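Zokby opens its shared tables to the neighbourhood with a new season of Round Table Rooms

For immediate release, October

Zokby is delighted to announce that its Round Table Rooms, the small, homely workrooms which have been quietly filling up over the past year, will be open to everybody in the neighbourhood from this month, with longer hours, more seats and (by very popular request) a good deal more to plug things into.

The idea began in our first room at Renaud House, where we had a table, a few odd chairs and a kettle, and where people who were tired of working in their bedrooms came to sit with others for an hour or two. It has grown rather faster than we dared hope. There are now 11 rooms across the town, and 945 people have signed up for a place at one of them, which still makes us smile every time we look at the list.

Every room is built around the same thing, a large round white table with no head and no foot to it, so that whoever comes in last is never stuck on the end. People bring a drink, set down whatever they are working on and run their cables across the top to a shared USB hub, and by the middle of the morning a table in use looks pleasantly lived in.
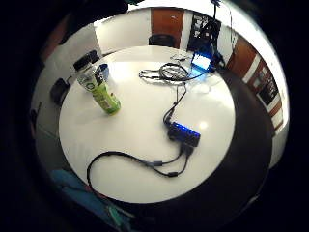 Our partners at Flamulus have supplied 144 new chairs for the season, and they have been kind enough to throw in a run of cable ties and clips, which members have been asking for ever since the first room opened. We are also adding proper shelves for cups and bowls, so that anyone stopping for a snack has somewhere to put things afterwards, and a soft seat or two wherever there is space, for those moments when a person simply needs to sit back and think.

The rooms are meant for all sorts of making and mending. Members have used them for soldering, sewing, model building, homework and long letters to the council, and we would be very glad to see more of everything. Quiet work is welcome, and so is a bit of chat, as long as the rest of the table is happy with it.
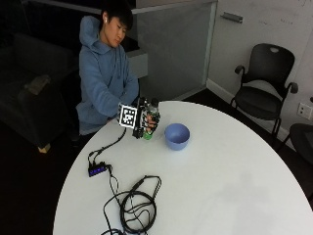
Nindito, which looks after the bookings, added that the round tables are nearly always the first places to go, and that members who come on their own tend to ask for the same seat again the following week.

Doors open at 8 in the morning. A day's place is free for a first visit, and up to 76 places a day can be booked ahead through Nindito, with the remainder kept back for people who drop in. Bookings and general enquiries should go to the Zokby front desk at Renaud House.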